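**Towels folded in thirds keep sliding off the shelf. What am I doing wrong?**

Asked by Irén Csonka, November 22, 2025 · 340 views

I have a narrow Rulstead shelf in the bathroom and a stack of hand towels that wants to live on the floor. I fold in thirds lengthwise, then in half. By morning the top 2 have made a break for it. Washing them less is not an option, I have kids.

---

**Weidong Song** · 41 votes

Thirds are fine. Your problem is probably the bed, if you're folding there like everyone else. A soft surface gives you a fat, crooked fold and the stack leans.

1. Use a table. Clear it first, including the mail.
2. Lay the towel flat, good side down, and smooth it out from the middle.
3. Fold, then press the air out with your forearm.
4. Stack with the folded edge facing out.

If there's embroidery, decide now whether you want it showing. I refolded a whole load in February over a duck.
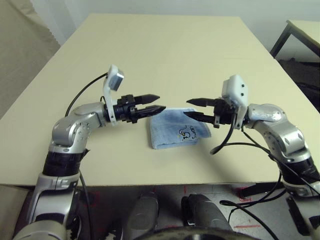
*Light-blue towel, folded, design near the right side.*

---

**Dénes Borbély** · 3 votes

Buy a deeper shelf

> **Irén Csonka:** The wall has opinions about that.

---

**Latrice Delacroix** · 9 votes

Skip fabric softener for a few washes. It made mine slippery, or I blamed it anyway. Also I roll mine and put them in a basket, which my mother considers giving up.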